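Wornix Bench Cover, Heavy, Blue

Item no. 1275
In stock, ships from Undthorpe
$23 per running yard, cut to order
Page updated 4/30/24

Sold by the yard off the roll. Cut edge is clean, no hem unless you ask for one (see Hemming below). Minimum cut two yards.

What it is

A woven cover with a thin backing, for workbenches, sorting tables, packing tables, repair counters. Goes over whatever top you've got. Keeps small parts from skating off, keeps the scratches off the good top, saves you sanding the bad one. We have sold it for years under the old name, Grovcombe Bench Cloth. Same cloth, same mill, new label. If you have the old one and need a piece to match, order this. Slight difference in shade between rolls, can't be helped.

Colors

Blue is the regular. Gray on request, takes longer. Green is gone and isn't coming back, please stop asking Beat.

Why blue: small metal parts show up on it. So do brass bits and most plastic ones. Black rubber seals, less so. If you do mostly rubber, get gray.

Sizes and weight

Roll width 60 inches
Weight 19 oz per square yard
Longest single piece 10 yards, longer than that and you get a join
Pieces over four yards ship rolled on a tube, shorter ones ship folded

Folded pieces arrive with creases. Lay it out flat, leave it overnight, most of them drop out. The rest go with a warm iron thru a dish towel, cloth side only. Never iron the backing. It melts and then you have a ruined iron and a ruined cover.

Fitting

Measure the top, add the drop on each side, add two inches for being wrong. Most people want four to six inches of drop at the front. Less at the back if the bench is against a wall.

Fold under and staple, or use the clips (item sold separately, look under Bench Clips). Don't glue. We've seen it glued. Takes a heat gun and an afternoon to get off.

Loose laid is fine too for light work. It'll creep a little if you lean on it all day. Pull it straight, carry on.

Marking it up

Comes up a lot, so: yes you can tape it. Regular vinyl floor tape or masking tape both stick to the cloth side. Good for parking spots, in and out areas, keep-clear areas and so on. Yellow reads best on the blue. Some notes

- press tape down hard, the weave needs it
- corners lift first, overlap them instead of mitering
- masking tape more than a month or two leaves gum. Vinyl leaves less
- gum comes off with citrus cleaner, test on the underside of a drop first
- chalk works, wipes off damp
- paint pen is forever

If you want lines that stay straight, fix the cover down BEFORE you tape. Taping a loose cover and then stretching it gives you wavy lines and there's no un-waving them.

Cleaning

Shake, brush, vacuum. Damp rag and dish soap for grease. Don't machine wash, backing goes stiff and curls at the edges. Light oil will leave a shadow, that's normal. Heavy oil or brake fluid, use a tray.

What it is not

Not a welding blanket. Not a cutting mat, a knife goes right through. Not antistatic, and we won't say it is. For boards and chips get a proper grounded mat, Hollenstein carries them, we don't.

Hemming

Burnt edge or sewn edge. Sewn is nicer, adds a week. Sewn edge takes up an inch per side so tell us if your measurement is finished size or cut size. If you don't tell us we cut to the number you gave and hem inside it, and it comes out small, and then there's a phone call.

Shipping and returns

Cut pieces can't come back unless we cut it wrong. Samples are free, postcard size, one of each color. Get the sample.

Orders in before noon go out same day, except sewn edges. We close the cutting room for two weeks every August, plan around it.

More than 23 yards total, ask for the roll price. Email is better than phone. Beat Steiner does the quotes and he's usualy at the cutting table, can't hear it ring.

Goes with

Bench Clips, pack of 10
Parts trays, shallow
Vinyl tape, yellow or white
Felt pad underlay, cut to match 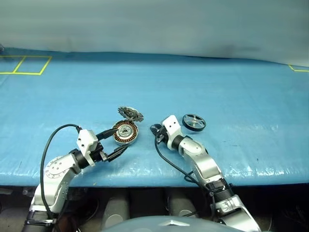 Burgi Tanner: Second piece I've bought, first one was still labeled Grovcombe. The new shade is a touch darker but side by side on two benches it doesn't bother me. Went for the sewn edge this time and it took nine days instead of a week. Worth it, the cut edge on my old one started fraying where my sleeve rubs. Would like it wider than 60, my packing table needs a join down the middle. Any chance of a wide roll?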